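Moved from Clakden to Vunden in July. Writing down how it went for anyone planning the same move for work.

The job came first. A lab at Okoro offered me a two-year contract and paid 2000 toward the move. It went faster than I expected, mostly on the shipping.

I used Stoda for the boxes. 46 of them, door to door. They came in two deliveries and the second one had all the kitchen stuff, so I ate off a cutting board for a while.

Renting is the hard part. Agents here want a local pay slip and you don't have one yet. A signed letter from your employer with the salary on it worked for me – ask for it before you fly.
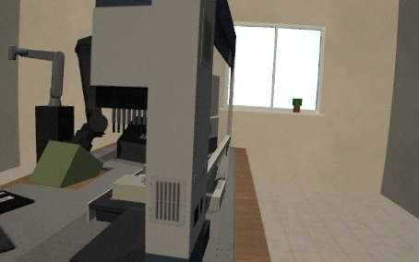
Check that your job title on the visa form matches what you do all day. Mine said "technician" and the office wanted more detail. Khôi Lã in HR rewrote it with me and we got specific: runs the automated liquid handling. The second version went through with no more questions.

Bank account: bring your passport, the lease and 1000 to open it. Mornings are quieter.

Health cover starts the day you register, so register in your first week. I waited and paid for a dentist myself.

Things I shipped and didn't need: winter boots, the printer, every lamp. Wrong plugs.

Will do another one of these on driver's licenses once mine shows up.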